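Subject: Re: [recyclers] Thursday at Rodgate — who went?

Ashok Kashyap wrote:

> I couldn't get to the open day at Rodgate on Thursday. Could somebody who went post a write-up? I mostly want to know whether the arm works on normal office towers or only on something they built for the show. We have two benches of old desktops here and the boss at Petora keeps asking. Also, is it true they quoted 2190 for the gripper?
>
> Ashok

Hi Ashok, hi all,

I went, and stayed for both afternoon sessions. The host was Cassim, the integrator that has the two end bays at Rodgate. They opened the doors at 9 and the first session started a little late. The talk was short and then we were allowed up to the bench a few at a time.

The job they are working on is taking parts out of desktop PCs and sorting them, with some work the other way too, putting parts back for refurbished machines. The gripper is black plate and linkage held together with hex-socket screws, so you could replace a bent link yourself. The fixture panel is a plain gray metal plate with blocks to hold the parts. They make the panels in-house and said a new one takes them an afternoon.

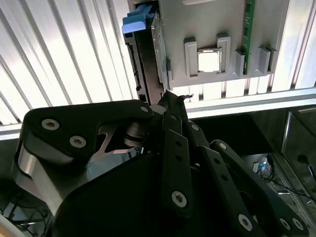 *The gripper up at the fixture panel. The CPU is in the pocket between the two tall blocks.*

I asked about holding a CPU by the edges. The answer was that the pocket does a lot of the work, and if the part sits flat the fingers don't need to be clever. They were less sure about processors that come up stuck to the heat sink. Those still go to a person.

On your main question, the PCs are ordinary ones. Cassim buys them by the pallet from Homard, 800 on the current order, and they don't pick out the clean ones. They lay the tower on its side, panel off, and work from above.
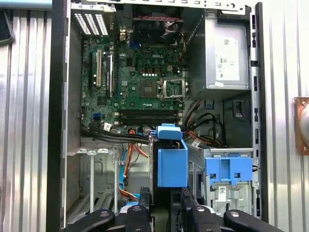
Case layout is where most of their programming time goes. Every maker puts the drive cage and the power supply in a different spot, and the arm has to reach past whatever is in the way. The Dell they had on the bench is a fairly friendly one by that measure. With the CPU and memory out and the socket bracket flipped open, you get a clear look at the board, and the blue plastic pieces on the drive side are easy to find by eye. I don't know if color helps their software. I forgot to ask.

Each model gets its own file with the positions in it. They have 7 models finished. Anything else goes to the manual bench until there are enough of them to be worth the trouble.

Cables were the part I wanted to see, and I think they are the hard part. A drive has a power plug and a data cable at the back, with the supply wires running across the board close by. None of it sits in the same place twice, even in two machines of the same model.

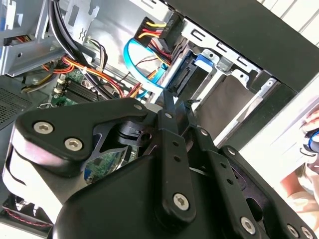
## What I'd tell your boss

The arm is not a replacement for a bench person yet. Cassim didn't claim it was. They see one person looking after the cell and doing the awkward bits, and they were open about where it stops.

The 2190 is right, but it covers the gripper only. The arm, the rail, the fixture panels and the model files are all extra, and they would not give me a figure for the whole cell without a site visit. If Petora has a lot of one model in those two benches it might be worth having them out. If it's a mix — and yours usually are — I would wait.

They plan another open day in January. You can bring one of your own machines if you let them know the make and model first. I'd bring a tower with the drives still cabled in and see how they get on around the plugs. 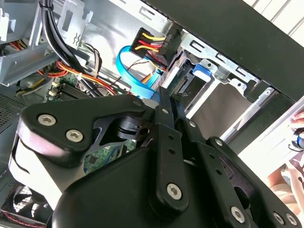
**Bhupendra Solanki**

PS. Parking at Rodgate is on the side by the loading doors. The front lot is for tenants and they do check. If anyone else on the list was there for the morning session, please add what you saw. I was told they spent longer on memory modules then, and I only caught the end of that in the afternoon. I have the handout as well, two pages, mostly reach and payload. I can scan it if anyone wants a copy.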